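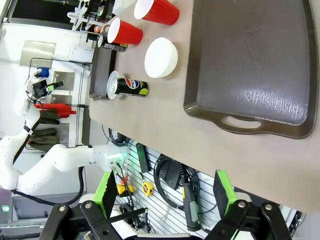

How does a robot know what to pick up first? It can't just know, the way you do. A computer program has to work it out, one small step at a time. Say the job is to clear a table. There is a big brown tray, and next to it are red cups lying on their sides, a white bowl and a drink can. You can tell them apart in a blink. To the program, the picture from the camera is only a long list of numbers, and each number stands for a bit of colour.

Step one: finding things

The first part of the program is called perception. It looks for edges and patches of colour that belong together. Then it makes a guess, such as "cup", and says how sure it is. Prasetyo Hartono works on a perception program called Gandska. He taught it with 2637 pictures of everyday things. Cups were easy when they stood up. Cups on their sides took a lot longer to learn, and clear plastic is still hard – the program often sees the table through it.

Step two: making a plan

The next part is the planner. It picks one object and draws a path through the air for the arm to follow. If there are two arms, it must check that they won't bump into each other. The planner might try 108 paths and throw most of them away.

Step three: moving

The last part is called control. It tells each motor how far to turn, and it checks 30 times every second that the arm is where it should be. If the arm is a little bit off, control nudges it back.

Try it yourself

Put a cup on its side on the kitchen table. Ask a friend to close their eyes, then tell them how to pick it up using only these words: left, right, forward, back, up, down, open, close. Your friend is the robot and you are the program.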